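Last updated 18 Apr 2022

# How to write back cover copy for a historical novel

Back cover copy is the text a reader sees after the cover and before the first page. For a historical novel it has to tell them when and where the story happens, whose story it is, and what goes wrong. You have very little room to do it. At Senovine we ask authors to send a draft along with the final manuscript, and these are the steps we give them.

You will need a finished manuscript, or one close to it, and an hour or two. Don't start from your synopsis. A synopsis covers the whole plot including the ending, and cutting one down usually gives you a short synopsis.

## 1. Set your length

Aim for 186 words or fewer. That fits on a standard paperback with space left for the barcode, a short author bio and one quote. Online stores will take more, but most of them fold the text after the first few lines.

Write long the first time. A draft of 300 words is fine and gives you something to cut.

## 2. Answer four questions on paper

Write one plain sentence for each. Don't try to make them sound good yet.

- Who is the main character at the start of the book?
- What does she or he want?
- What stands in the way?
- What will it cost to keep going?

For a novel set in a salt town, the answers might look like this:

- Maud is the widow of a salt merchant in Niltcombe.
- She wants to keep the salt pans her husband left her.
- The abbey says the land was never his.
- The only proof is a charter she knows is forged.

If you can't answer the fourth question, look at the middle of your book. The cost usually shows up there.

## 3. Place the reader in time

Give the year or the reign, and the place, in the first two sentences. You can use a line on its own:

> Niltcombe, 1145. The salt is white, the abbey is rich, and Maud has until June to prove the land is hers.

A date alone won't help readers who don't know the period, so pair it with something concrete such as a trade or a law. Leave out the battles and treaties unless your character is in them. Readers of historical fiction often know the background already, and the others can pick it up inside.

## 4. Write the opening line

Try three versions before you pick one:

1. Open on the character. *Maud has buried a husband and two sons, and she does not intend to lose the salt pans.*
2. Open on the problem. *The charter is a forgery, and only Maud knows it.*
3. Open on the place. *In Niltcombe, everything is paid for in salt.*

Read each one aloud. Drop any version that needs a second sentence before it makes sense. Avoid opening with a question. Readers tend to answer it and move on.

## 5. Build the middle

Use two short paragraphs. The first sets up the want and the obstacle. The second brings in the choice.

Name no more than two characters, three if the third is the threat. Everyone else can be "her brother" or "the abbot." A row of medieval names on a back cover is hard going, especially if half of them are called Matilda.

Stop at or before the one-third mark of the plot. Anything later than that is a spoiler for somebody.

## 6. Deal with real people carefully

If a real historical figure is at the center of your novel, say clearly that the book is fiction. "A novel of" in the subtitle is enough in most cases. Don't claim the book reveals the truth about a person unless you are ready to defend that in your author's note.

For scripture or legend, keep to what the source says when you mention the source, and save your inventions for the sentences about your plot. 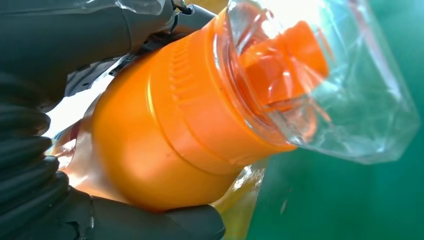 ## 7. Cut

Go through the draft and take out:

- adjectives in pairs ("dark and dangerous")
- "must," if it appears more than once
- "little does she know" and anything like it
- praise for your own book
- the theme, stated outright

Then check the verbs. If "finds herself" is in there, replace it with what she does.

## 8. Test it

Give the copy to two or three people who haven't read the manuscript. Let them read it for 30 seconds, take it back, and ask what the book is about. Write down what they say. If they get the period wrong, go back to step 3. If they can't say what the character wants, go back to step 2.

## 9. Make the short version

Stores and catalogs need a shorter text too. Take your opening line, add one sentence for the obstacle and stop there. The Pultero catalog form has one field for this and it strips out italics, so put the book title in plain text.

If your novel is part of a series, add the series name and number on a separate line, like this:

> The Zeleke Chronicles, Book Two

Save both versions in the same file, with the long one first, and send it with the manuscript.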